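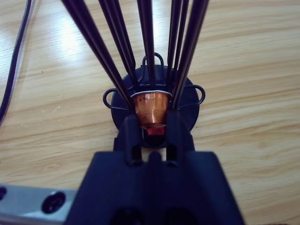 What should be kept on the table beside a capsule coffee machine?
The black stand, one clean glass and a tray. All other items should be returned to the cupboard.

Posted by p_nair
This guidance applies to the refreshment table at Iltholm from March. Members are asked to refill the water tank before it falls below the outlet and to replace the lid fully.

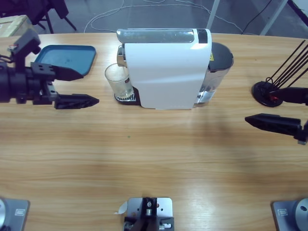
Members are also asked to empty the drip tray every Friday. Used capsules are to be placed in the bin provided.

Posted by skokum186
I must disagree with the weekly interval. With over 20 persons using the machine, the drip tray requires attention every 3 days. The rods of the black stand should be wiped at the same time.

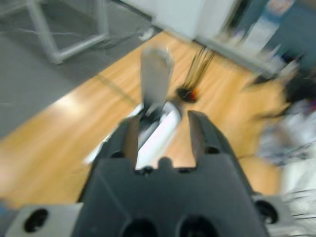
I would further propose that paper items be stored elsewhere, as they are easily spoiled by spilled coffee.

Posted by mekdes_lemma
The paper rule is acceptable. The shorter interval is not, in my view. It would place the work on whoever arrives before 7 a.m.
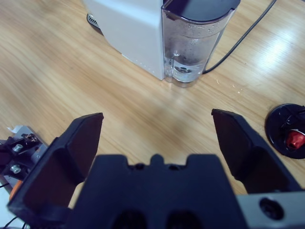 Iltholm Office Services, Shared Kitchens Section

Posted by p_nair
Both positions have been recorded. The Friday interval remains in force for the present. Tank water is to be changed each morning, including when the tank is partly full.
Puspita Nair

Posted by skokum186
Noted. I maintain my objection.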